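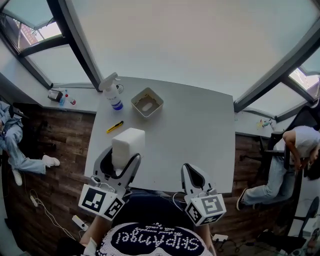

Pose tracking, again

2018-12-20

Rewrote the sync bit in Sketer last night. Marker cube poses and gripper video were 44 ms apart -- now 3. Turns out I was stamping frames on arrival, not capture. Dumb.

Still open: the left cube flips when only one face shows. Smoothing hides it but the planner hates teh lag.
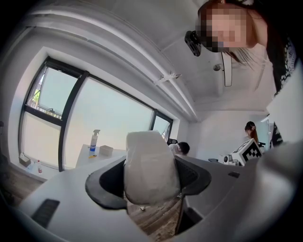
Next is the replay tool. It chokes on anything more than 1,000 frames, so I'm chunking by 40 for now. Ugly, works. Will push tonite maybe.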